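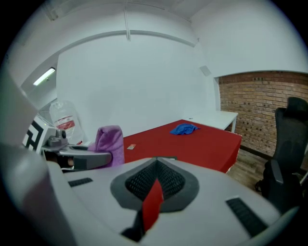

4. Setting up a table-clearing session

This section covers the table task: picking up cloths and small flat items from a tabletop with the hand-held gripper. Complete section 3 (charging and pairing) first.

4.1 What to expect from this task

The Tallgate hand-held gripper records how a person does a chore, so that an arm fitted with the same jaws can be trained to repeat it. Clearing a table is a fair test of how far household robots have come. A person does it in under a minute and hardly looks. A trained arm can manage most of it, slowly, on a table it has seen before. It is much less reliable on a table it has not seen.

Cloth is the harder half of the job. A crumpled rag never lies the same way twice, and the arm has to choose where to pinch. Flat cards are awkward for a different reason: there is very little edge to hold.

Do not plan on leaving an arm to clear a table unattended. The current Polent software is meant for supervised use only.

4.2 Preparing the table

1. Choose a table that does not rock. A plain, single-color surface gives the best results.
2. If you use a tablecloth, pull it flat and let it hang evenly at the front. A loose cover may move when the jaws touch it.
3. Put out the items to be cleared. Start with one small cloth, one thicker fabric item and one or two cards.
4. Drop the small cloth from a few inches up. Do not fold or arrange it.
5. Lay the cards flat, away from the edge.
6. Roll office chairs back so that you can reach the near corners without leaning over them.
7. Turn on the ceiling lights and leave them on until the session ends.

Note: Ordinary background objects may stay where they are. A model trained in a bare room often fails in a furnished one.

CAUTION: Keep open drinks and full water containers out of the path of the jaws.

4.3 Recording

1. Hold the gripper level and stand back until the whole table is in view.
2. Check that the marker block is clean and not covered by your sleeve.
3. Press Record and wait for the tone.
4. Move to the nearest item at an even pace.
5. Close the jaws fully, lift the item clear of the surface, and carry it to the drop point.
6. Open the jaws and return to your starting position before going to the next item.
7. Press Stop when the table is clear.

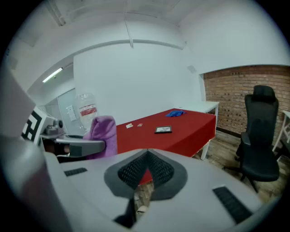

Cards need a different approach. Slide the card toward you until it overhangs the table edge by a finger's width, then grip the part that sticks out. Do not press down and scrape. The arm will copy the scraping, and it has no sense of how hard is too hard – this is the most common cause of worn jaw pads.

For thick fabric, grip near the top and pause before lifting. If it slips, set the gripper back and try again. Keep the failed attempt in the recording.

4.4 How many recordings

Record at least 100 clean runs on one table before training. With 200 or more, and the items moved between runs, results on cloth improve noticeably. In our own trial the trained arm was given 223 cloth pickups and completed 113 of them on the first try. Cards did worse.

Mark any run where an item falls to the floor. Polent can sort these out later, but only if they are marked.

4.5 If something goes wrong

No tone after pressing Record: the storage is full or the battery is low. See section 3.

Tracking lost: wipe the marker block with a dry cloth, return to the starting position and begin the run again.

Jaws close but the cloth slides out: check the pads for lint. Fluffy fabric sheds a lot of it – clean the pads after every ten runs.

Changes to this section: 2025-10-04, card instructions rewritten (Khadija Chraibi).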